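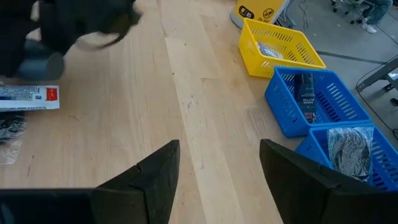 三、桌面的日常护理与首次上油

分类：使用与保养 > 实木家具 > 餐桌、工作台
发布：2025年5月14日　Halavmont 产品资料组

本节适用于 Dirka 系列拼板实木桌面（浅色，出厂时只做过一遍底油）。Abera 系列为漆面，不能上油，请看第五节。如果不确定自己的桌面属于哪一种，请在桌板背面找标签，标签上写有系列名称和出厂批次。标签已经脱落的，可在背面不显眼处滴一滴清水，十分钟后水迹处颜色变深的，一般是油面。

3.1 上油前的准备

需要准备的物品：
Drirketti 硬质木蜡油一罐，500毫升装
砂纸，200目和300目各两张，600目一张
无绒棉布四块以上
手持打磨块
丁腈手套
装满清水的金属桶，带盖

一罐油够一张常规餐桌正反两面各涂两遍。长桌或会议桌请按面积另行购买，同一张桌面尽量使用同一批次的油，批号印在罐底。

室温保持在15到25摄氏度之间。南方地区六月前后湿度大，建议开空调除湿，或者改到天气干燥时再做。桌子刚从室外或库房搬进来时，先在房间里放两天，让木料适应室内湿度，然后再开始打磨。

注意：木蜡油在固化时会放热。擦过油的棉布不要揉成团丢进垃圾桶，有自燃的危险。用完后立即浸入水桶并盖好盖子，之后按当地规定处理。

3.2 清洁与打磨

1. 用拧干的湿布擦去浮灰，等桌面完全干透。不要使用洗洁精、酒精或含硅的家具喷蜡。含硅产品会渗入木孔，后面的油涂不匀，出现一圈圈缩孔。

2. 检查拼缝。两块木板之间允许有轻微的高低差，用手指横着摸能感觉到，但指甲不应卡住。如果指甲能卡进去，先不要打磨，与售后联系。

3. 用200目砂纸顺着木纹打磨，力度均匀，从桌面一端推到另一端再返回。不要画圈，也不要横向打磨。横纹的划痕在干的时候不明显，上油以后会很清楚。

4. 换300目砂纸重复一遍。边缘和四角只用手轻轻带过，打磨块容易把棱角磨圆。

5. 用吸尘器的软毛刷头吸净粉尘，再用微湿的布擦一遍。这时木纤维会略微竖起，摸上去发涩，属于正常现象。

6. 等桌面干透，用600目砂纸轻扫一遍，把竖起的纤维扫平，再次除尘。

提示：桌面上有水杯印或浅色烫痕的，在第3步多磨几下即可。黑色的铁锈印多半已经进入木料内部，不要一直在同一处打磨，否则会磨出凹坑。处理方法见第六节“常见污渍”。

3.3 涂第一遍油

1. 打开油罐，用木棒从罐底缓慢搅拌三分钟。不要摇晃，摇晃产生的气泡会留在桌面上。

2. 先涂背面，再涂正面。只涂正面会使两面吸湿不一致，桌板可能翘曲。

3. 用棉布蘸少量油，顺木纹推开，一次处理一到两块木板的宽度。油层应当很薄，看上去湿润但没有积油。

4. 端面（木板横切的一头）吸油快，五分钟后如果已经发干，可以补一次。

5. 静置15分钟，换干净的棉布，把表面没有吸进去的油全部擦掉。手掌平贴桌面滑过，不应有黏手的感觉。

6. 通风晾干12小时。期间不要放置物品，也不要盖塑料布。

注意：多余的油没有擦净，干后会形成发亮发黏的斑块。刚出现时可用新布蘸少量同款油润开，马上擦净；过了一天以上的，只能用300目砂纸磨掉重涂。

3.4 涂第二遍油

1. 用600目砂纸轻扫桌面，除尘。这一步不需要用力，把颗粒感去掉就可以。

2. 按3.3的方法再涂一遍，用油量为第一遍的一半左右。

3. 擦净后晾干24小时，可以轻度使用，例如放书本和纸张。

4. 完全固化需要七天。七天内不要接触水、热锅和胶垫，不要在桌面上使用台钳、夹具等会局部加压的工具。

3.5 日常使用

洒上的液体及时吸干，不要来回擦抹。咖啡、红酒、酱油停留超过半小时可能留色。

热的器皿请放在隔热垫上。隔热垫不要选软质PVC材料，增塑剂会与油层发生反应，留下洗不掉的印子。

移动桌上较重的物品时请抬起来，不要拖。底部有金属脚或硬塑料脚的设备，请贴毛毡垫，毛毡垫每半年检查一次，里面嵌进沙粒的要更换。

避免桌面长期一半晒太阳、一半在阴影里。浅色木料见光后会逐渐变黄，新桌子在头三个月变化最大，这段时间桌上的摆件和桌垫最好经常挪动位置。

室内湿度建议保持在40%到60%。冬天有地暖的房间，拼缝可能变得明显，入夏后通常会合拢，不需要填补。请不要往缝里打胶或填木粉，板材膨胀时没有余地，反而容易开裂。

3.6 补油周期

家庭餐桌每年一次，工作台和店铺用桌每半年一次。判断方法：在常用位置滴几滴水，水珠能立住的不用补；几分钟内渗开、颜色变深的，应当补油。

补油不需要重新粗磨，按3.4操作一遍即可。只有局部磨损时，也请以整块木板为单位处理，沿拼缝停手，这样新旧交界处不明显。

开过的油罐请擦净罐口，盖紧，倒置一分钟后正放保存。表面结皮的，把皮整片挑出，下面的油仍可使用；已经变稠拉丝的不要再用，也不要加稀料。

3.7 不在保修范围内的情况

使用含硅喷蜡或漂白剂造成的变色。
自行切割、开孔后未对切口上油引起的开裂。
只涂单面造成的翘曲。
木材本身的色差、节疤和矿物线。

申请售后时请提供标签照片、购买凭证，以及问题部位在自然光下的照片，远近各一张。

下一节：四、桌腿安装与调平

Halavmont 家居 版权所有｜联系售后｜资料下载｜返回顶部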